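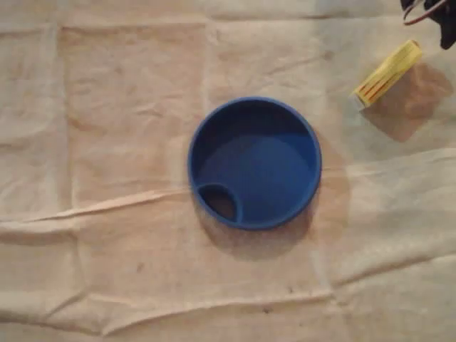 The student who leads team Zeta asks me to take off my shoes before we talk. The robotics club at Sornora works in a former sewing room, and the members keep the floor clean, for small screws like to hide in dust. It is four in the afternoon and two of the younger students are already arguing at the computer.

Their project for this year is called Badeo. The task sounds small: an arm must find a drinking lid on a cloth, pick it up and put it into a tray. In the final in August every team will get 7 minutes.

"When I explain it to my grandmother, she asks why I don't take the lid with my hand," says the team leader. "I told her that she is right. But then I showed her our recordings, and she watched them for one hour."

I ask why they chose a lid. The student thinks for some time before the answer comes.

"First we wanted a cube, like every beginner. Our teacher said a cube forgives too much. A lid is flat and it is round, so you have only the rim to hold. If the fingers come down a little too high, they close on air. If they come too low, they push into the table and the motor complains."

The cloth was a longer discussion. In the spring they trained on a bare table and had good results, and then they visited the Melnyk workshop, where the final will be held, and learned that the organizers cover all the tables. The team went home and bought a thin beige sheet. They have never ironed it.

"One girl in the team wanted to iron it, and we voted against," the leader says. "In Melnyk there will be folds too. The program must learn that a fold is not the edge of an object. In the first week it tried to pick up a crease again and again. It was very sure about this crease."

Shadows gave them the same kind of trouble. With the lamp on one side, a thing standing on the cloth can throw a dark shape bigger than itself, and the camera took this shape for a second object. They now move the lamp before every session and write its place in a notebook.

The notebook is the thing they are most proud of. It has 214 attempts in it, each one with the lamp position, the start position of the lid and one word for the result. The words are "yes," "no" and "almost." I wanted to know what "almost" means.

"It means that the lid went up and came down again before the tray. We don't count it as a success. One member wanted to count it as half, and it was not a nice evening."

Their target before the final is 80 percent. When I ask where they are now, the leader looks at the teacher, who is sitting at the window with a cup of tea, and the teacher only lifts the shoulders.

"On a good lamp day we are near it," says the leader. "On a bad lamp day I prefer to go home early."

The teacher joins us for the last question, about what the students learn here that they don't get in the normal lessons. "They learn to write down a bad result on the same day," the teacher tells me. "In the beginning they wrote only the good ones, and we lost a month with this."

At the computer the argument is over, and somebody calls that the arm is ready. The leader is already standing, and asks if we can finish the rest by email.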